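Nivlow Bench Gripper: Set-up Guide
Section 2. Before You Spend Anything Else

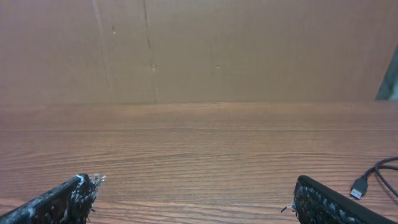 The gripper is the part everyone budgets for. The rest of the bench tends to arrive later, on somebody's expenses form. Work through the steps below before you send the order to Dimeo or any other Zilbridge dealer.

1. Measure the table you already own. If it holds the arm without wobbling, keep it. The Purba steel bench is a lovely object and costs 2807 before delivery.

2. Decide on a backdrop. Cardboard is perfectly respectable. Put the saving towards step 3.

3. Order spare finger covers with the gripper. Allow two sets for the first year, and a third if you plan to handle anything with corners. Covers wear first at the tips, where loose threads begin to show.

Note: Dimeo adds a handling charge of 100 to any order placed for covers alone. It has never been explained to us either.

4. List every USB lead you will need, with its length. Then add one. Short leads are cheap until the day you have to wait for a longer one.

5. Set aside about 100 for clips, tape and cable ties. This line will be struck out by whoever approves the budget. Put it back under "fixings".

CAUTION: Route leads clear of the fingers before switching on. Lead damage is not covered by the warranty, and neither is the gripper if it was holding the lead at the time.

6. Check the delivery date against your financial year. Orders placed in January may be invoiced in either one, according to Zilbridge's mood.

Prices correct at February 2019. For fitting the covers, go to Section 3.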